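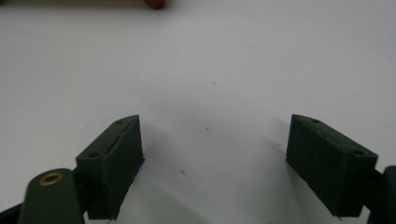
4. Recording a set of examples

Section 4 applies to the Lostora two-handed recording kit with Haseo software, set up as in Section 3. Both grippers must be paired and charged.

4.1 Preparing the table

1. Place the table board inside the marked floor area. Cover it with one sheet of white paper, leaving the wood edge showing along the far side.
2. Wipe the paper with a dry cloth. Replace the sheet when it is torn or creased.
3. Put the task object on the paper, within reach of both hands. Vary its position from one example to the next.
4. Run cables beside the table, never across the paper.

CAUTION: Do not step over a cable while wearing the head camera. Your view of the floor is reduced.

4.2 Checking the grippers

1. Open each gripper fully and look at both fingertip blocks. Trim loose threads with scissors. Do not pull them.
2. Close and open the jaws five times. The movement should be smooth, with no click at the pivot.
3. Hold the jaws open over bare paper and start the zero routine. The software stores the widest reading for each hand. With the parts supplied, a good reading lies between 2739 and 2774. If it falls outside this range, repeat the routine once, then go to Section 7.

Note: Left and right readings do not need to match.

4.3 Recording

1. Sit facing the long side of the board and take one gripper in each hand.
2. Select the task in the list. The drawer task, used in the rest of this section, is number 102.
3. Start recording and hold still until the tone sounds.
4. Carry out the task at an even pace. Move the left gripper to the drawer of the dispenser, keeping the right gripper low and ready.

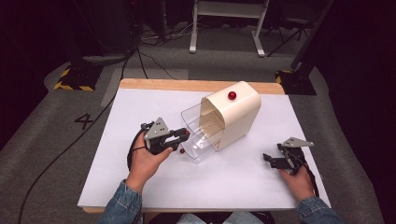 5. Keep the jaws in view of the head camera whenever they are near an object. Turn your head with the work.
6. If a ball is dropped, pick it up with a gripper and go on. Recoveries are kept as part of the example.
7. Open both grippers, hold still, and stop recording.

CAUTION: Do not touch the objects with bare fingers during a recording. Discard any example in which this happens.

4.4 Accepting or discarding

Play back each example before starting the next. Discard it if the tone is missing, if either gripper lost tracking, or if the drawer was moved by a sleeve - this last fault is easy to miss at full speed. Slow examples are acceptable.

A full set for one task is 700 accepted examples. Partial sets can be uploaded but will not be released for training.

Section revised 24 Nov 2024 by Tzu-hsuan Tsang. Checked by Jui-lin Kwok.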